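Kotus two-arm flower kit, pre-use inspection checklist with my comments
Filled in by: Rania Qudah
Reviewed for: Prurnen trial group

I've had the Kotus kit on trial for 15 shifts now, and the form that ships with it is fine but a bit dry (one line per item, no room to grumble), so I've retyped it with my own notes. Use it, change it, send it back to me!

1. Emergency stop, both sides: PASS
Press, wait for both arms to go dead, release, reset. The reset button is stiff. I've asked Tolholm for a softer one and they said November.

2. Tabletop clear of stray bits: COMMENT
Leaf sprigs are my big one. They come off the fabric roses all the time and slide under things, and I want them picked up before the speed goes over 20 percent. The form just says "debris," which covers everything and helps no one.

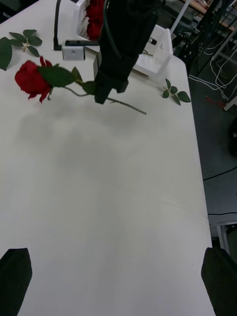
I'd also like the form to say who clears the table. At our place it's whoever starts the shift, but Niall Dunbar does it at the end of his, and then I do it again anyway.

3. Grip on the stem: PASS, with a note
Set the force to the low preset for artificial stems. The higher preset is for the foam blocks and I don't like it anywhere near a flower. Try one stem from each arm and look for flattening after you let go.

4. Condition of the test flowers: PASS
The roses are holding up great, the blue ones a little less so. Look at the leaf edges and the place where the stems join, and swap out anything that's coming apart. I keep spares in the drawer marked Paul (that's the name of the first kit, long story). 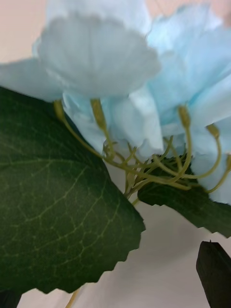 Item 4: blue blooms, serrated leaves and stem junction, close up.

5. Fingertips: PASS
Wipe with a dry cloth. Check the screws on both fingers with the short driver, not the long one, you'll overdo it. Manju Bhatia found a loose one in week 2 and I've been a little obsessive ever since.

6. Cables on the floor: NEEDS WORK
I'm marking this down and I'll keep marking it down until we get proper floor covers. Coil the slack, keep it out of the walkway, and tug-test every plug before power-up. The kit really should come with covers at this price.

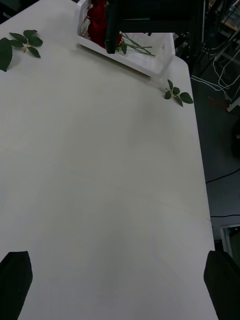

Reading time: 2 min

7. Basket position: PASS
Put it where both arms can reach in without crossing. I taught the spot once and I haven't had to redo it, which I love. If you bump the basket, run the slow check again before you go back to normal speed, even if it looks fine to you.

8. Arm clearance: COMMENT
Run the full routine at low speed with your hand on the stop. Both arms work over the same middle area, so I watch the wrists more than the fingers, and I watch the camera cables more than either. The software zone between the arms can be set in the menu under Shared Space. Mine is at 100 mm and I'm happy there.
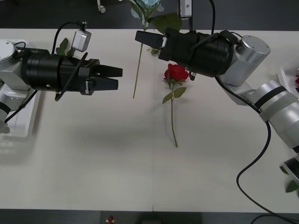

Torquil Swanson wrote back on item 8 that 100 mm felt tight to him, and that he'd like the zone locked with a password so a new operator can't shrink it by accident. Fair point, I've added it to the list for Tolholm.

9. Log and sign: PASS
Initials and time of day, please, even if everything passed.

Overall: okay to run, item 6 open. I'd keep the kit.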